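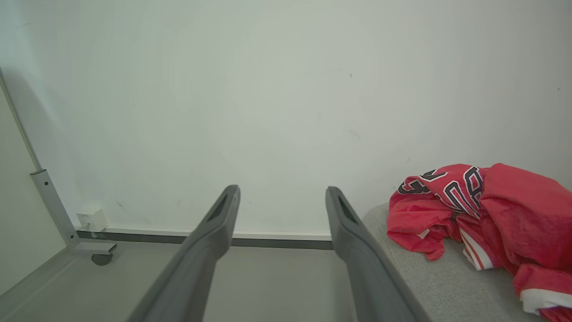

Milemo two-finger gripper, fingers open, with a red garment nearby

Milemo G3 Garment Handling Unit

The Milemo G3 is a wrist-mounted two-finger gripper and control package for picking up loose textiles and passing them to a person or a machine. It is intended for sorting rooms, kit stores, rental laundries and returns departments where items arrive unfolded and in no fixed order. The unit is supplied by Handness and is fitted to an existing arm or sold with one.

Fingers

The fingers are moulded in matte grey plastic and taper towards the tip. Each has an elongated recessed slot near the end. Fingers are a service part and are changed in pairs. Do not mix a new finger with a worn one, as the closing point will shift and thin fabrics will slip on one side.

A small camera sits at the wrist and looks out along the fingers, so the view used for choosing a grasp point moves with the gripper. Operators see the same view on the station screen.

Picking from soft surfaces

Most garment grippers are set up for a hard table. The G3 can also pick from padded benches, seats and upholstered trolleys, where the surface gives under the fingertips and a fixed height setting is of little use. The controller lowers the open fingers until light contact is felt, backs off, then closes on the nearest raised fold. If the fold is lost during the lift, the arm returns to the start position and tries again up to 3 times before calling the operator.

Jerseys and other shirts with large printed numerals need the "printed" fabric setting. Print is stiffer than the cloth around it and a grasp across the edge of a numeral tends to peel out. With this setting on, the controller prefers plain cloth or a trim band where one can be reached.

What changes at the station

The G3 takes over the reach, the grasp and the lift. It does not check for damage, read care labels or decide where an item goes when the tag is missing. Those tasks stay with the operator, who works at the outfeed side and no longer bends to the trolley for each piece.

At the Hedegaard site in Jemville, where 43 units are in use, the former picking role was merged with inspection. Operators now rotate between inspection, exceptions and trolley loading during a shift. The site reported two effects worth planning for. Inspection became the slowest step and needed a second lamp and a longer bench. Standing time also went up, and seating had to be added at the outfeed. Handness recommends that both points be settled with the people who will work the station before the layout is fixed.

Operators need one day of training. A further day is required for the shift lead, covering fabric settings, finger changes and recovery from a stopped cycle. No programming is involved in either.

Working alongside the unit

Closing force is limited in the controller and cannot be raised from the station screen. The arm slows when a person enters the marked zone and stops when a hand is near the pick surface. Restart is manual. A stopped arm may still be holding an item; use the release button and do not pull the cloth free, as this wears the fingertips and can stretch knitted fabrics.

The risk assessment remains the duty of the site and must cover the complete station, including the arm, stand and any trolleys brought into the zone. Stands on casters must be braked before the arm is enabled. Route cables away from the wheels.

Specification

Fingers: 2, parallel, open and close together
Maximum opening: 163 mm
Finger material: moulded plastic, matte grey
Camera: wrist-mounted, fixed focus
Attempts before operator call: 3
Fabric settings: knit, woven, printed, heavy
Finger service interval: 4000 operating hours or visible wear, whichever comes first
Cleaning: damp cloth, no solvents

Supplied with the unit

Gripper body, one pair of fingers fitted, one spare pair, wrist cable, controller, station screen, printed operator guide. Arm, stand and pick surface are quoted separately.

Not suitable for

Wet laundry, items with exposed pins or hooks, leather, and anything in a sealed bag. For bagged goods see the Milemo suction range.

Ordering

Handness will ask for a sample set of garments before quoting. Send items in the state in which they normally reach the station, unfolded if that is how they arrive. Samples are returned with the trial report.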